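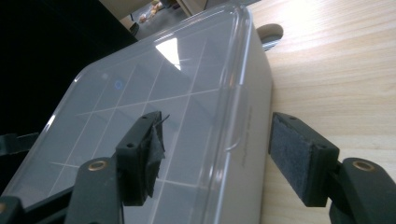

Lid on clear storage box pops up at one corner after stacking

Posted in Storage and Shelving by Elis Gape

I keep spare bedding and winter clothes in large translucent boxes with clear lids, stacked three high in a closet. Since April the lid on the bottom box will not stay down at one corner. I press it and it seats, then a few hours later the corner has lifted enough to slide a card under it. The other corners hold. The base does not look cracked and I have tried turning the lid end for end, with the same result at the same corner of the base. Is there a way to correct this, or is the box finished? I would like to keep it because the size fits the shelf.

Gangadharan D'Souza

If the fault stays with the base when the lid is turned, the lid is probably fine. The rim of the base has likely spread or dropped under load. Check it empty. Set the base on a flat table, lay a straightedge across the rim at both ends, and compare. Then measure the inside width at the middle and at the ends. A long wall that has bowed outward will pull the corner out of line.

For a small bow, this has worked for me:

Empty the box and wash the rim. Grit in the channel gives the same symptom.
Fill the base with warm tap water to just below the rim and leave it for 10 minutes. Use warm water only – very hot water can make the distortion worse.
Pour it out, dry the rim, fit the lid, and run a strap around the middle of the long walls, just tight enough to bring them straight.
Leave it strapped for 12 hours, then test without weight on top.

Afterward, put that box at the top of the stack. Bedding packed above the rim will also push a lid up slowly, so leave a gap under it.

purgate_3106

had this with mine, just put a heavy book on it

Acharya

A book will hold the corner down but the rim stays bent underneath. I would do the grit check first. In my case it was a piece of thread caught in the channel, and I had already bought a replacement box by the time I found it.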